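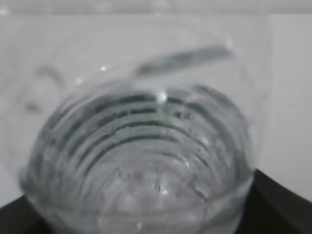
**lenka_z**
I was at Hovum on Saturday and I still don't understand the second yellow card for Spanos. The first one, fine, he pulled the shirt. But the second was a normal tackle in the middle of the pitch, and we had to play 19 minutes with ten men. Sustach scored twice in that time. Is it possible to appeal?

**Duván Huaranga**
For two yellows you cannot appeal in our league, only for a straight red. I asked the same in March when it happened to our keeper.

And sorry, but I think the referee was right. Themis came late and his foot was high. I stood on that side.

**lenka_z**
Late, yes a little. High, no. The Sustach player got up and took the free kick himself.

**marina_k**
My opinion is that the card is not the problem. We were already sitting too deep before it - the midfield did not come out after half-time. With eleven we lose this match also, maybe 2-1 and not 3-1.
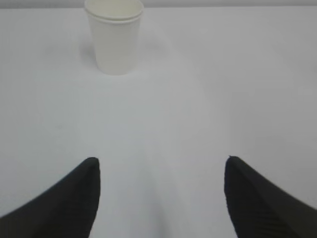
**Dorothy Lightfoot**
I do not agree with Marina. Until the card Sustach had one shot on target, and that was their goal. It is easy to say "too deep" when the team is winning 1-0 at half-time and has to protect something.

Does anybody know if he misses the cup match at Zokia too, or only the next league game?

**Duván Huaranga**
Only league. The cup has separate suspensions, so he can play.

**marina_k**
Good, then put him on the bench and start the young one. He was the only one who ran on Saturday.

**lenka_z**
The young one is injured, Marina. Ankle, from training.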